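Week 4 handout: Collecting demonstrations in simulation
Robot Learning Lab, April 2018
Notes by Othmane Naciri

Last week we finished with the loss function and a lot of you wanted to jump straight into training. I get it, training is the fun part! But the policy can only copy what we show it, so this week is all about the showing. Bring your laptop and a bit of patience.

A quick reminder of the words I'll be using. One demonstration (I also say "episode") is a full recording of a person doing the task from start to finish. At every time step we store the camera view, the joint angles of both arms and hands, and the command the operator sent. The command is the label. Please don't mix it up with the joint angles – the arm always lags a little behind what it was told to do, and if you train on the wrong column you get a policy that moves like it's half asleep. I did this myself in October and lost a whole weekend to it.

The task for the assignment is the two-handed drawer task. The left hand takes the handle and pulls, the right hand picks up the small object and puts it in the drawer, then the left hand pushes the drawer shut. It sounds easy until you try it with the gloves on.

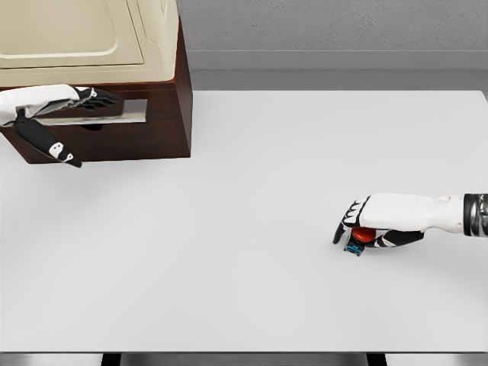 Most people want to do one hand at a time: open the drawer, stop, think, then go looking for the object. Try to get both hands going together. A long pause in the middle is poison for a policy that only sees the current time step, since the paused state looks the same whether you're about to move or you've just stopped. The network averages the two and the robot freezes right there. If you need to think, think before you hit record.

On the drawer side, get your fingers and thumb lined up with the handle before you pull. In simulation you can sometimes drag the drawer with one fingertip thanks to generous friction settings. Don't. It'll look fine in your replay and fall apart as soon as we change the friction in week 6.

Now, variety. The starting script moves the object and the cabinet a little for each episode, and I'd like you to leave that switched on even though it makes your life harder. Sanaa Bennani ran the comparison for her project, using 360 episodes from a fixed start and then 360 with the random start. The fixed set had the prettier training curve and then missed the object nearly every time we moved it. Her write-up is in the Nullura folder and it's short, so do read it.

What about mistakes? If you drop the object and pick it up again cleanly, keep the episode! Recoveries are worth a lot. If you drop it off the table, or the hand passes through the cabinet (the physics does this now and then), throw it out and mark it "bad" in the log.

For the assignment, each pair records 80 good episodes. The class set stands at 836 right now and I'd love to see it reach 1,970 by the end of term. Save your files under your pair's name, replay at least ten of them at full speed, and write down anything odd you notice.

Next week: cutting episodes into training windows, and why the last few steps of each one cause so much trouble.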